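Lab Operations > Robot Cells > Inspection Checklists > CPU Handling Cell

Pre-run inspection with comments: processor pick, transfer and socket placement
Inspector: Garba Iyamu
Date: 13 May 2021
Cell responsible: Yoon-hee Sung
Study: Coste, force-limited placement in opened computers

Please fill the result for every line. Write OK, OK with comment, NOT OK or N/A. A line left empty counts as NOT OK and the run does not start.

Background for the inspector

The Coste study compares two ways of bringing a processor to its socket. In method A the arm follows a taught path and comes down to a fixed height. In method B the arm stops above the socket, takes one wrist image, corrects its position and then comes down until the force limit is reached. Both methods use the same gripper and the same boards. The inspection is identical for both, so please do not skip the camera lines when only method A is planned for the day.

PART 1. Area and people

1.1 Emergency stop tested from both sides of the cell.
OK. Tested twice with the arm moving at slow speed.

1.2 Floor marking visible, nothing stored inside the line.
OK with comment. One cardboard box was inside the line when I arrived. I moved it under the bench. It is the second inspection where I write this.

1.3 Names of persons allowed inside the line are on the door sheet.
OK. Suleiman Adeyemi, Amarachi Eze and Yoon-hee Sung.

1.4 Safety glasses available.
OK.

PART 2. Computer under test

2.1 Power cable removed and power button pressed after removal.
OK. I did it myself, I did not only ask.

2.2 Case fixed to the table, no movement when pushed by hand.
OK with comment. Front clamp was one turn loose. Tightened. Please check the clamp again after lunch, the rubber becomes softer with time.

2.3 Sheet metal edges near the arm path checked with a glove.
OK.

2.4 Loose cables kept away from the socket by tie or tape.
NOT OK at first check, OK at second check. The tie had been opened for the previous series and was not closed again. A cable does not need to be caught strongly to spoil a trial. Even a light touch appears in the force curve and later Amarachi has to decide if the trial is valid.

2.5 Socket lever and plate fully raised before any placement.
OK. This must be looked at by a person. The software knows only what the last operator has entered.

2.6 Socket contacts inspected with magnifier, no bent pins.
OK with comment. I saw one pin which reflects the light differently from its neighbors. With the magnifier it is straight. I noted the position in the board log so that we can compare in September.

PART 3. Gripper and wrist

3.1 All finger screws present, paint mark on each screw aligned.
OK.

3.2 Finger surfaces clean, no old thermal paste.
OK with comment. A small quantity of paste was on the inner side of the left finger. Cleaned with a dry wipe and then with alcohol. Old paste changes the friction and the processor can turn slowly in the grip during transfer.

3.3 Grip force verified with the test block.
OK.

3.4 Wrist camera cable has slack in every pose of the path.
OK with comment. There is slack, but in the lowest pose it is less than I would like. I ask Yoon-hee to move the first cable clip toward the elbow.

3.5 Camera window clean, exposure locked.
OK. Exposure value is 840, same as in the study sheet.

PART 4. Motion and limits

4.1 Speed limit active inside the case volume.
OK.

4.2 Force stop tested on foam before first board.
OK. Three presses, three stops.

4.3 Retreat path is straight up until the fingers are above the chassis rail.
OK with comment. The path file was still the older one, where the wrist begins to rotate too early. Suleiman Adeyemi loaded the correct file and we ran it once without a processor. I consider this the most important finding of the day — with the old file the gripper body passes very near to the memory slots.

4.4 Trial counter and log file agree.
NOT OK. The counter shows 900 and the log has fewer lines. It does not affect safety, so the run may start, but the results from this series should not be added to the main table before it is explained.

PART 5. Observation during the run

5.1 One observer stands at the stop button for the complete series.
OK. Amarachi Eze.

5.2 Wrist images are saved for each trial and can be opened.
OK. Opened on the cell computer, green board and black gripper both visible.

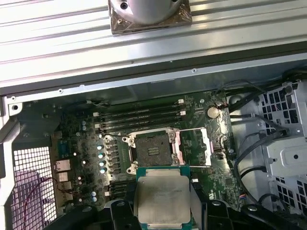
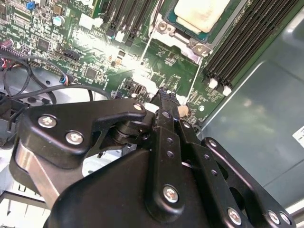 5.3 Observer calls a stop when a finger touches any part which is not the processor.
OK with comment. The observer asked me if a touch on the socket frame is included. Yes, it is included. I propose to write it in the line itself — "any part, also the socket frame".

5.4 Noise or vibration different from previous inspection.
OK. No difference that I could hear.

5.5 Processor returned to the tray after each trial, contacts not touched by hand.
OK with comment. The tray is small for two persons working together. A second tray from the Telthorpe room would help.

General comments

In method B the arm waits above the socket while the correction is calculated. During this wait it looks finished, and a new person may think that it is permitted to put the hand inside. It is not permitted. The lamp stays yellow during the wait and I ask everybody to look at the lamp and not at the arm.

Of the 86 placements in the last method B series, the force stop acted early in two. Both are marked in the log and both boards were inspected after. I found no damage. I cannot say from the inspection alone which method is more gentle to the sockets, this is the question of the study and it needs the full number of trials.

Open actions
Cable clip on the arm: Yoon-hee Sung
Counter and log difference: Suleiman Adeyemi
Delete old path file from the cell computer, do not only rename it: Suleiman Adeyemi
New text for line 5.3: Garba Iyamu

Cell released for operation with the open actions above. Line 4.3 to be repeated before the next series, also if no file was changed.

Filed under: Robot Safety, Checklists, Assembly Research

Recent in Inspection Checklists
Monthly check of emergency stops, all cells
Coste study: how to fill the board log
Gripper finger replacement, steps and torque table
Telthorpe room: bench and storage inspection
Flosov cell, pre-run inspection with comments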